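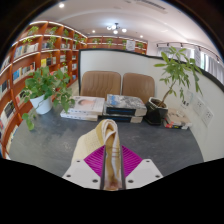 Slower than you think, then half that again, was what Orbán kept hearing in the first week of teaching by hand. Jean Cruickshank hears it too, and mostly agrees. She runs demonstrations for Istel, cloth work only. Folding, lifting, laying flat.

"With cloth you pinch and wait," she says. "People pinch and go. Then the fold slides and the whole demo is junk."

She did 50 before lunch on the day we spoke. Kept 42. The rest binned, mostly for hesitation. Hers, not the gripper's.

Why by hand at all? Istel had a remote setup first, the Virkero, two sticks and a screen. Cruickshank lasted a month on it. "You can't feel anything through a stick. I was squeezing everything like a lemon." With the handheld tool she feels the fabric give, a bit, through the fingers. The camera rides along and sees what the robot will see later. Remote still gets used for heavy stuff, she says, and for anyhting sharp.

Training runs overnight on a model the team calls Ikix. The August set had 723 folds in it, 400 of them hers. Did it learn her habits? "Oh yes. I tilt my wrist left before I let go. Now it tilts too." She has tried to stop. Can't.

Rooms matter more then she expected. Same cloth, different table, different light overhead, and the policy got lost. So now they move about. Books in the background, plants, chairs, whatever is there stays.

Next up is towels, thick ones. She isn't looking forward to it. "They don't hold an edge. Ask me again after."

Last updated: 29/11/2019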